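Key pouch

A key pouch is a small soft case attached to, or made to enclose, one or more keys. It is usually joined to the keys by a split ring and closed by a zip, a press stud, a flap or a drawstring. The term covers two related articles: the key case proper, in which the keys are kept inside, and the ring pouch, which hangs from the keys and holds something else, such as coins, a folded note or a spare key. In everyday speech both are often called a key purse.

Origins and development

Keys were long carried on a belt, a cord or a chain, and the pouch was a separate article worn beside them. As household locks became smaller and keys lighter, the two could be carried together in a pocket or handbag. The case protected the lining of the garment from the teeth of the key and kept the keys from knocking against one another.

The split ring made the later form of the pouch possible. It is a flat coil of springy metal, generally wound twice, on to which a key is threaded by parting the ends and turning it round the coil. A ring of this kind can be added to another ring, so that a pouch may be fixed to an existing bunch without disturbing the keys already on it.

Construction

Most key pouches are made of leather, felt, canvas or woven cotton. Leather wears well at the corners but stretches where the ring passes through it. Felt does not fray and may be left with a raw edge, although it gathers dust and marks easily in pale colours. Stitching is usually carried round the outside, both to join the two faces and to stiffen the edge.

The point of attachment is the part most likely to fail. Makers use a sewn tab, a metal eyelet or a small ring passed through a loop of tape. In her guide for evening classes, Small Cases and Purses, the teacher A-yeong Joo recommends a folded tab caught into the side seam, with a second line of stitching across its base — a method also used for luggage labels.
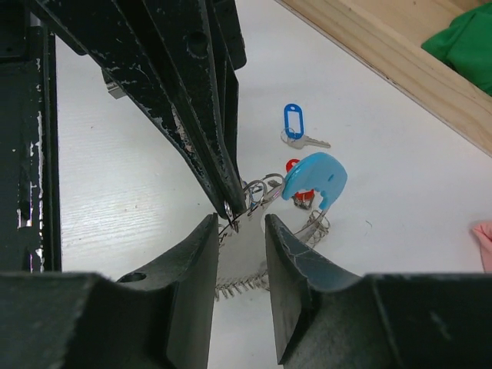 Entry by Benito Ortuño
Household and Personal Articles section. Last revised 16 October 2021

Pale pouches with several overlapping split rings are a common type. The use of more than one ring allows the pouch to hang freely and to be taken off while the keys stay together. It also adds bulk, and a bunch with many rings is more inclined to tangle.

Named patterns

Several patterns are known by the names of the workshops that first sold them. The Sesska is a flat rectangle with a zip along one side. The Lorkier has a rounded base and a flap fastened by a press stud, and was offered in 20 colours at the height of its sales. The Mathew, introduced in June 2000, is an open sleeve through which the keys are drawn on a strap. It remained in production for nine years.

Care and repair

Leather pouches are wiped with a barely damp cloth and dried away from direct heat. Felt is brushed, and should be washed by hand only if the maker permits it. A stiff zip may be eased by rubbing the teeth with candle wax. Split rings that no longer close flat should be replaced, as a key can work its way off through the gap.

See also: Coin purse; Key ring; Split ring; Zip fastener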